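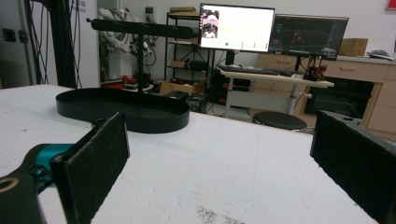

Vlastimil Bednárik wrote in to ask whether a coffee mug counts as a parcel if you wrap it well enough. It does. It also counts as a parcel if you wrap it badly, only a shorter one.

Staff Services > Mail and Parcels > Questions

Shared 15 times

Where does my outgoing mail go?
In the gray bins by the Ulel entrance. The blue bins are recycling. Both are emptied daily, and we can only help you with one of them.

When is the last pickup?
3:30 on weekdays. A parcel left at 3:31 goes out the next working day, even if you ran.

Can I have personal packages sent to work?
Yes, up to 15 pounds each. Put your full name and floor on the label. "Dave, upstairs" has been tried.

How long do you hold things?
Fifteen working days, then back to the sender. We email you twice first. If the emails go to a folder you set up in February to avoid emails from us, the parcel still goes back.

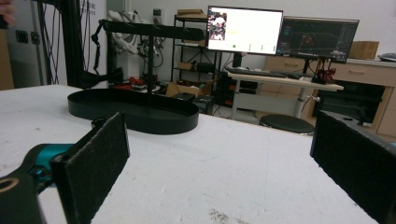 MAIL AND PARCELS DESK - GULBY BUILDING, GROUND FLOOR

What is the Seva number on my slip?
It's the shelf code. Read it to whoever is at the window and you'll be out in a minute. Without it we look under your last name, then your first name, then your department's old name.

Can you send a big mailing for us?
Yes, up to 2,000 pieces, with a week's notice. Anything over 190 pieces needs a budget code on the form. Please bring the letters folded. We own a folding machine - it has opinions about glossy paper.

Do you take the mail over to Rana?
Twice a day, morning and early afternoon. Envelopes for Rana don't need postage. People keep putting stamps on them and we keep feeling bad about it.

My parcel says delivered and I don't have it.
Check the name on the delivery notice. If it was signed for at our window, come and see us. If it was signed for by "Front Door," talk to the carrier.

Do you sell stamps?
No. The shop across the street does.

Last updated Saturday, May 24, 2025

Comments (2)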